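To: Lockyer Shared Workshop, automation list
From: Rangi Donnelly
Subject: Re: Hand-held gripper build, request for fit and view check

Dear members,

Thank you to Mỹ Mạc for the message quoted below, and to those who replied privately. I have been asked to answer on behalf of the bench group. My answers follow the order of the original questions, after the quoted text.

Mỹ Mạc wrote:

> Dear all,
>
> I have taken over the second hand-held gripper from Wondimu Chala, who has moved to the Brernia site until September. The printed parts were finished before he left. The remaining work is the trigger linkage, the camera seat and the wiring of the small board in the handle.
>
> I have four questions before I go further.
>
> 1. The drawings give the fingers a travel that I cannot reach. Mine stop short by 2 mm on the left side. Is the linkage arm on the drawing the old one or the new one?
>
> 2. Is the camera meant to see the fingers at rest, or only when they close? The notes in the build folder say one thing and the parts list suggests another.
>
> 3. Which marker size should be printed for the room? There are several files and none is dated.
>
> 4. May I use the shared table by the brick wall for the view check, or must it be done at the bench?
>
> I would also like to know whether the Polex screws are to be reordered. The drawer is nearly empty and I have used most of what was there.
>
> With thanks,
> Mỹ Mạc

1. Linkage arm. The drawing in the folder shows the old arm. Đức Chu revised it after the first gripper was assembled, and the revision was saved under the Flullham folder in place of the main one. The new arm is longer and has an open slot at the trigger end. Please do not file down the old arm to gain travel. Two members have tried this, and in both cases the pin worked itself out within an hour of use. The correct file has now been moved, and the old one has been renamed so that it cannot be taken by mistake.

If the left finger still stops short after the new arm is fitted, please check the return spring before anything else. The spring seat on that side prints slightly tight, and the first coil can ride up over the lip. A few turns of a hand drill bit will clear it.

2. Camera view. The fingers should be in view at all times, at rest as well as closed. The parts list is correct on this point and the notes are out of date. With the wide lens, the fingers will fill much of the lower part of the picture and will be out of focus. This is expected and should not be corrected by moving the camera forward. Moving it forward changes the angle to the object being picked up, and recordings from the two grippers would then no longer match each other.

The lens also darkens toward the corners and bends straight lines noticeably. Members have asked several times whether this means the lens has been seated badly. It does not. The calibration step takes account of the bending, provided that the lens ring has been locked first — a small drop of thread compound is enough.

Please run the calibration from the workshop computer and keep at least 247 stills from it. The script will accept fewer, but the result has been poor when it is given fewer.

3. Markers. Please print the file in the folder named "room", on matte card, and measure the black square with a steel rule afterward. The office printer scales to fit the page unless told otherwise, and one entire set had to be thrown away for that reason. A marker should stand upright and flat. A slight tilt does no harm as long as the marker is not moved during a recording. A card which has started to curl should be replaced.

Do not laminate the cards. Light from the ceiling tube reflects off the plastic, and the pattern is lost at certain angles.

4. Use of the table. The white table by the brick wall may be used for the view check at any time it has not been reserved. Please leave the plant where it is, as it belongs to the upstairs tenants. Chairs may be moved, but they are to be returned before 10 in the evening, when the room is locked. Soldering, gluing and cutting remain restricted to the bench.

Screws. Muthu Sundaram has placed an order for the Polex screws in the two lengths we use. Until they arrive, there are over 213 of the shorter length in the spare tin on the shelf above the printer. The longer length is needed only for the handle and can wait. Please write down what you take, including screws that are dropped and not found.

Two further matters were raised in the private replies.

The first concerns the cable. Several members would prefer that it leave the handle at the bottom, so that it does not rub against the wrist. The bench group agrees in principle, but the handle would need to be printed again, and the present handles are sound. We propose to leave the second gripper as drawn and to make the change on the third. Anyone who objects is asked to reply to this list.

The second concerns recordings made in the shared room. Faces are to be obscured in any picture or clip before it is sent to the list or placed in the folder. This applies to the builder as well as to other people who happen to be present. Đức Chu keeps the script for this purpose and will run it for members who do not wish to install it themselves.

I would ask Mỹ Mạc to report once the new arm has been fitted, giving the finger travel on both sides and the result of the calibration. If both are in order, the gripper may be entered in the equipment book and lent out under the usual terms. Wondimu Chala has agreed to answer questions about the board wiring by mail, although replies from Brernia may be slow.

One view from a hand-held gripper is attached for comparison when the camera seat is set.

Respectfully,

Rangi Donnelly
for the bench group, Lockyer Shared Workshop 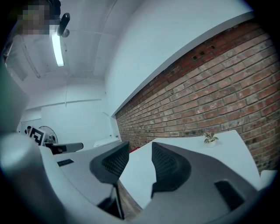
Attachment: view from the hand-held gripper, with the table and brick wall at right and a marker at the back of the room.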